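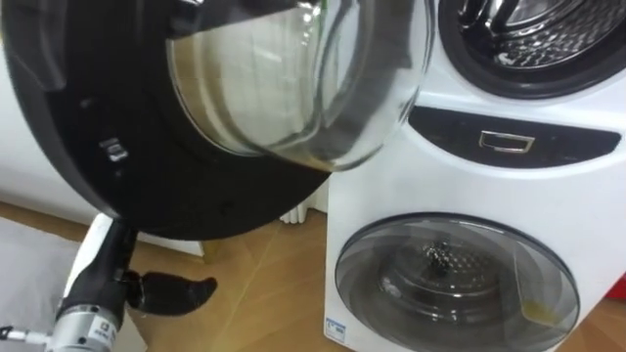

Degefa公開見学日レポート：ドアの前で止まったロボットに釘付け!

2022年6月6日、家事ロボットの研究をしているDegefaの見学会に行ってきました。定員25人の枠に滑り込めて、前の晩からそわそわ。研究室というより普通の部屋に近い空間で、木の床の上に二槽式ドラムの洗濯機が置いてあります。上が大きいドラム、下が小さいドラムという、あの上下二段のタイプです。

この日の課題は洗濯物の出し入れ。制御ソフトは「Zerkulton」という名前で、動作の計画から力の加減まで全部これが面倒を見ているそうです。腕は2本。説明役のビアンカ・ヴォイクさん（Bianca Voicu）が早口で、しかもものすごく楽しそうに話すので、こちらもメモが追いつきません。

で、見学が始まってわりとすぐ、止まりました。上のドアを開けて押さえておく工程の途中で、腕がぴたっと固まって、モニターに「2938」の表示。保護停止のコードだそうです。部屋がしんとして、それから全員が一斉に前に身を乗り出しました（線の内側には入っていません、念のため!）。

原因の説明がまた面白かったんです。開いたドアは思いのほか張り出していて、下の縁が床の近くまで来ます。指をその下に入れたまま手首を持ち上げると、ドアを押し上げる向きに力がかかってしまう。ヒンジにとっては一番いやな方向ですよね。Zerkultonは手首の力を監視していて、上限を超えた瞬間に動きを切ります。上限の設定は300で、単位も聞いたのに書き漏らしました。悔しい。
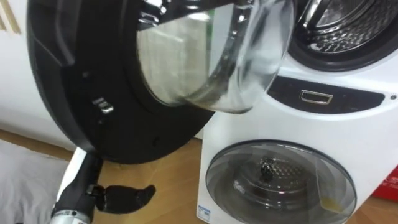
ドアの縁のすぐ下に入ったグリッパー。

もうひとつ厄介なのがドアの透明なガラスです。丸くふくらんで光を反射するので、深度カメラの値が飛びやすい。ソフトの中ではドアの位置が実際より奥にあることになっていて、腕は「まだ余裕がある」と思って動いていたわけです。力の監視がなかったらと想像すると、ちょっと背筋が伸びます。

復帰の手順も見せてもらえました。まず非常停止ボタンを押し込んで、腕の電源が落ちたことをランプで確認。それから担当の人が線の中に入り、手で腕を少しずつ下げて、ドアから離します。急いでいる人がひとりもいないのが印象的でした。ログを保存するまでは再起動しない決まりで、待っている間に質問し放題だったのも見学者としては大当たりです。

後半は指が細い人型のハンドの話。上のドラムには黄色い布と黒っぽい衣類が絡まって入っていて、黄色いほうはゴムパッキンの縁にかかっています。これが次の「詰まりどころ」なのだとか。布を引くと黒いほうまで一緒に引っぱられて、予想より重い。するとまた力の上限に近づく。指先を縁に引っかけたまま引くのも禁物で、パッキンを傷めた失敗が過去に何度かあるそうです。ハンドの部品はNokentというところから取り寄せていて、指の関節の交換にはけっこう待たされると聞きました。

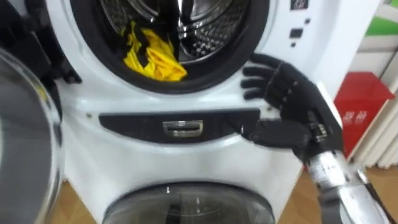
フロアレア・マリネスクさん（Floarea Marinescu）からは、止まったこと自体より、止まる前に速度を落とせなかったことのほうが気になる、という意見が出ました。ドアに近づいた時点でゆっくりになっていれば、力が上限に届く前に気づけたはずだ、と。ビアンカさんは大きくうなずいて、接近時の減速は8月の更新で入れる予定だと答えていました。ここのやりとりが今回いちばんの聞きどころだったと思います。

個人的には、失敗の場面をそのまま見せてくれたことに大感激です。動画サイトで見る成功シーンもわくわくしますが、コードが出て、みんなで画面をのぞきこんで、ああでもないこうでもないと言っている時間のほうがずっと長く記憶に残りそう!

帰りに、同じ建物の1階にある喫茶「Cindance」でメモを整理しました。レモンケーキがおいしいです。次の見学会は減速機能が入ってからになるようなので、申し込みが始まったらまたすぐ応募します。当たった方、床の線の手前は立ち見なので、歩きやすい靴でどうぞ。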